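Wrist camera on a shop-built arm: gripper loses the colander

Dorkon Makers Board > Builds in progress

stelance_shed
Posted 4:10 pm

Hi all, long time reader, and I finally have something worth showing. Since February I've been putting together an arm at the shared shop in Wisville, and it has reached the stage where I drive it over a table of kitchen things and try to get it to pick them up. The arm itself is behaving nicely. My trouble is the colander. I come down with the fingers open, one on each side of the rim, and by the time I'm close enough to grab I can't tell from the wrist view which part of the rim I'm over. Views from the wrist camera:

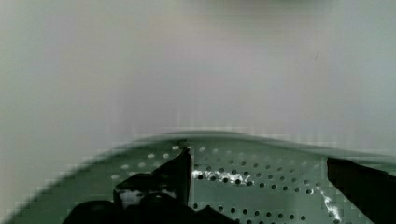
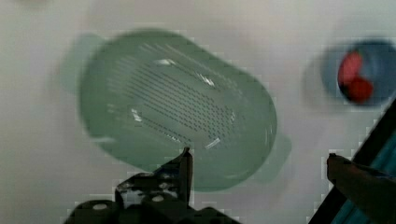
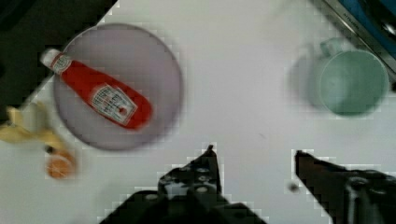
Wrist cam, fingers open in all three. First one is in close on the holes, second is the whole colander, third is the plate and ketchup side of the table.

The fingers are black, the colander is a kind of sage green, and the shine off the plastic really doesn't help. I've saved 168 tries so far, and the rim grabs are by far my worst group. Would you move the camera, change the fingers, or change the lights? I have a little money left but not a lot, and I'd rather not take the wrist apart again if I can help it (the cable run took me an entire evening).

seo_bench
Posted 4:52 pm

Welcome, and what a nice looking setup! I'd start with the lights before you buy a single thing. Look at those white streaks across the holes in your close one. When my arm had glare like that, half of my trouble went away after I pointed the lamp at the ceiling and let it bounce back down. Costs nothing and takes two minutes. A bedsheet works too, if your shop has the kind of ceiling mine does, all pipes and dust.

rusty_gantry
Posted 5:15 pm

I'll disagree a little with seo_bench, in a friendly way. Glare is ugly but you can still see the rim in the close one. What I notice is how much the fingers cover up down at the bottom of the picture. If you grab a thin rim, the part you care about is right where the fingers are, so softer light won't show you any more of it. I'd raise the camera and tip it forward. I know you said you don't want to open up the wrist, but a printed wedge under the mount might get you there without touching the cable.

Also, have you thought about going for the handles? In your second view there's a flat tab at each end, and a flat tab is an awfully friendly thing to pinch compared with a curved wall.

stelance_shed
Posted 5:40 pm

Oh, the handles! I've been so stuck on the rim that I never gave them a fair chance. My worry is that the whole colander will swing down once it's held from one end. I'll try it tonight anyway, and the wedge idea sounds doable.

seo_bench
Posted 6:03 pm

It will sag, I'd bet on it, unless you've got good grippy pads. And I still say lamp first, wedge second. If you change both together you won't know which one did the work, and then you'll be back here asking us!

pallet_jill
Posted 7:26 pm

Can I put in a word for the other end of the problem? Some of your edges look smeared and blocky to me, the bowl in the second one and the cup in the third especially. That smells like video settings. I ran mine squeezed down far too hard for months and blamed my lens the whole time. See if you can raise the bitrate, and slow the arm down on the approach while you're at it. I know slow is boring to watch, but you can knit.

rusty_gantry
Posted 7:41 pm

Good catch, I'd missed the blockiness. I'd still do the wedge.

stelance_shed
Posted 9:18 pm

Thank you all so much, this is more help than I expected in one afternoon. The bitrate was set to 3583, which I must have copied from somebody's notes and never looked at again. I've doubled it. Lamp is going up at the ceiling next, then the wedge, in that order to keep the peace. I'll run another 63 tries on the rim before I touch the handles and post how they went. If anyone has a wedge file for a small camera mount, please send it my way, because my drawing skills stop at boxes.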